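Hire of hand-held gripper kit for textile tasks: is the standard package adequate?

Our institution is considering the Gromitz hand-held gripper kit, offered on hire by Stositport, for recording the handling of cloth and small cartons. The quotation covers 8 units for 30 days. We should be grateful to hear from other organisations whether the standard fingers are suitable for knitted fabric, and whether training is included.

Malabanan Learning Centre

Training is not included in the standard package. A half-day session may be booked separately and must be requested when the order is placed.

Stores Office, Drirnosex

We hired the same kit in November. The standard fingers were acceptable for knitted items, although thin hems were frequently missed and had to be taken up a second time. Of 123 recordings made in our first week, 35 were rejected on review, chiefly for hurried movements. Users should be instructed to close the grip slowly and to keep loose cloth clear of the fingers before the next item is approached.

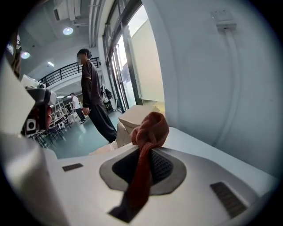
Cartons presented less difficulty, provided that they were gripped by an edge. We would also advise asking Stositport to confirm in writing who bears the cost of worn finger pads, as our agreement was silent on the matter and the final invoice had to be amended.

Equipment Services Unit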